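Category: Workshop & Home Office / Tables

Peltgate Matte White Work Table: Long-Term Review

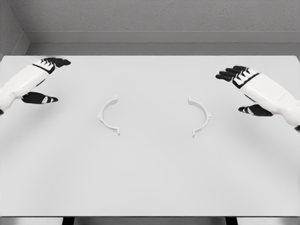 White work surfaces divide people who make things at home. They reflect light back up into the work, which helps with small parts, and they show every pencil line, glue drip and coffee ring. I have used the Peltgate matte white table since September as a bench for light assembly, paper cutting and small repairs. What follows covers the top, the frame, the finish and a few points the product sheet leaves out.

Delivery and assembly

The table ships in 2 cartons, one for the top and one for the legs and rails. Mine arrived with a crushed corner on the leg carton and no damage inside. Assembly takes under an hour with a hex key and a Phillips screwdriver. The supplied hex key is soft and had started to round off by the sixth bolt, so use your own. The instructions show the rear rail upside down in step four. The bolt holes line up either way, but the cable slots will face the ceiling if you follow the drawing.

Leave all the bolts finger tight until the table is standing on its feet. I tightened the first leg fully on the floor and had to back it off again to get the opposite rail in.

The top

The top is a laminated panel with a matte coating. I checked it for flatness with a steel straightedge and feeler gauges. Across the short side I could find no gap worth recording. Along the long side there was a slight hollow in the middle third, small enough that it has never affected a glue-up or a cut. After the winter heating season I checked again and the reading had not changed.

Glare is the main reason to choose matte over the gloss version. Under a desk lamp at a low angle, the surface scatters the light evenly, and clear or white parts cast a soft shadow that makes their edges readable. White on white is still harder to work with than white on gray. For anything with fine detail I put down a dark cutting mat.

Friction is moderate. Small flat pieces stay where they are put, though round hardware rolls freely and there is no lip at the edge. A strip of felt along the back would help. Peltgate does not offer one.

Stains and wear

I tested the coating on the underside of a sample square before trusting it with the top. Results after one hour of contact:

Water-based marker: wiped off with a damp cloth.
Permanent marker: removed with isopropyl alcohol, no ghosting.
Wood glue, dried: peeled away with a plastic scraper.
Cyanoacrylate: bonded. Scraping left a dull patch.
Black tea: faint ring, gone after a second cleaning.

Avoid melamine sponges. They polish the coating, and the shiny spots are visible from any seat in the room. The front edge has taken most of the wear, with a slight gloss where forearms rest on it.

Frame and stability

Peltgate rates the table for an evenly spread load of 200 pounds. I have not tried to reach that. With a bench vise clamped at one corner, filing produces a side-to-side sway that I could see in a glass of water at the far end. Moving the vise over a leg cut the sway a good deal. For sawing or planing this is the wrong table.

The leveling feet have enough travel for an ordinary uneven floor. They are plastic, and on tile they creep. Rubber pads fixed it.

Compared with the Usholm

The closest competitor I have used is the Usholm bench, which belongs to Réjean Campbell, who shares a workroom in Londville with me. The Usholm has a heavier frame and hardly moves under filing. Its top is a semi-gloss gray that scratches easily and shows fingerprints. It also costs more: $403 at Lévesque when I last looked, with the Peltgate around $80 less — shipping extra on both.

For soldering, sorting and paper work I would take the Peltgate. For metalwork I would take the Usholm.

Spare parts

Replacement feet and bolts can be ordered by part number. The bolt set is listed as 3373 and arrived in a plain bag with one washer short. The top is not sold separately, so a deep gouge means living with it or flipping the panel. Flipping works, but the underside has no pilot holes on the new face and you will have to drill them yourself. Set a depth stop on the bit first.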